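Trucos de taller: ordenar la mesa con dos brazos

Buscar en el sitio... Ir

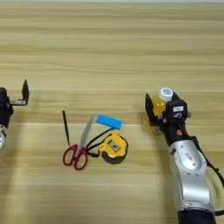

La pinza derecha sujeta el frasco; tijeras, cinta métrica y bloque azul siguen sobre la mesa.

En el taller de Clovden usamos la mesa de madera para comparar dos maneras de enseñar a los brazos a recoger. El método se llama Cirillo y lo propuso Ermanno Tedesco. La idea es sencilla: el programa aprende primero el agarre y después, por separado, el lugar donde se deja cada objeto. Con 321 demostraciones, el programa separado falló 7 veces en la prueba final. El programa único, entrenado con los mismos datos, falló 20 veces en la misma prueba.

De este trabajo salieron consejos que sirven también para una mesa sin robots:

- Deje espacio entre los objetos. Las tijeras junto a la correa de la cinta métrica son el caso más difícil, porque la correa se engancha en los anillos.
- Recoja primero los frascos con líquido. Apriete bien el tapón antes de moverlos.
- Cierre las tijeras y guárdelas siempre con la punta hacia el mismo lado.
- Un lápiz o bolígrafo rueda fácilmente. Póngalo en una bandeja con borde.
- Enrolle la correa antes de guardar la cinta.

Para repetir el ensayo, cambie la posición de las cosas en cada intento y anote también los intentos malos. En diciembre no los anotamos y tuvimos que empezar de nuevo. Todavía no hemos probado el método con telas ni con bolsas.

Actualizado el 8 de abril de 2022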